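**Humport, enero.** La cooperativa sanitaria Treloar y la red de consultorios Iseck abrirán esta primavera un servicio conjunto de enfermería domiciliaria para personas mayores y pacientes con enfermedades crónicas de Humport y de los pueblos del valle de Rirnel, una zona en la que hasta ahora muchas familias tenían que desplazarse al hospital incluso para una cura sencilla o un control de tensión.

El acuerdo, que las dos entidades llevaban preparando desde el verano pasado con bastante paciencia y no pocas tazas de café, prevé atender a 178 pacientes durante los primeros seis meses y llegar a 200 antes de que termine el año. Las visitas se harán de ocho de la mañana a siete de la tarde, y fuera de ese horario habrá una línea telefónica atendida por personal de enfermería que conoce a los pacientes y tiene a mano su historial.

«Llevamos mucho tiempo escuchando a hijas, maridos y vecinas que nos cuentan lo mismo: que el autobús sale temprano, que la vuelta se hace eterna y que al final se pierde el día entero por diez minutos de consulta», explica Ruby-Lee Cosgrove, directora de atención primaria de Treloar. «Nos hace muchísima ilusión poder decirles, por fin, que esta vez vamos nosotros a su casa».

El equipo estará formado por enfermeras, auxiliares, una fisioterapeuta y una trabajadora social, y se repartirá entre la sede de Treloar en Humport y el consultorio que Iseck mantiene en la entrada del valle. Cada paciente tendrá una enfermera de referencia, siempre la misma en la medida de lo posible, y un plan de cuidados que se revisará cada tres meses junto con su médico de familia. El servicio incluirá curas, administración de medicación, seguimiento de la diabetes y de la insuficiencia cardiaca, ejercicios de rehabilitación tras una operación y también (es algo en lo que ambas entidades han insistido mucho) apoyo a quienes cuidan.

Para Tane McPhee, coordinador de Iseck en el valle, esta última parte es la que más se va a notar. «Detrás de cada persona enferma suele haber otra que duerme poco y pregunta menos de lo que debería. Queremos sentarnos también con ella, sin prisas, y enseñarle a mover a su padre sin hacerse daño en la espalda o a organizar las pastillas de la semana», comenta.

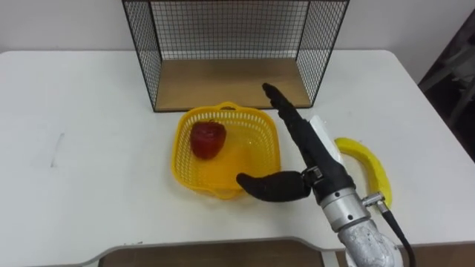

*Mesa blanca y estantería de malla metálica negra.*

Las solicitudes podrán presentarse a partir de marzo en cualquiera de los consultorios de Iseck o en el mostrador de Treloar, con el informe del médico de familia y la tarjeta sanitaria. No hace falta que acuda el paciente; basta con un familiar o una persona autorizada. Las primeras 100 plazas se reservarán para mayores que viven solos y para quienes hayan recibido el alta hospitalaria en las últimas semanas.

Antes de la apertura, los dos equipos celebrarán encuentros vecinales en Humport y en el valle de Rirnel para presentar el servicio y resolver dudas. Las fechas y los lugares se anunciarán en los tablones de los consultorios.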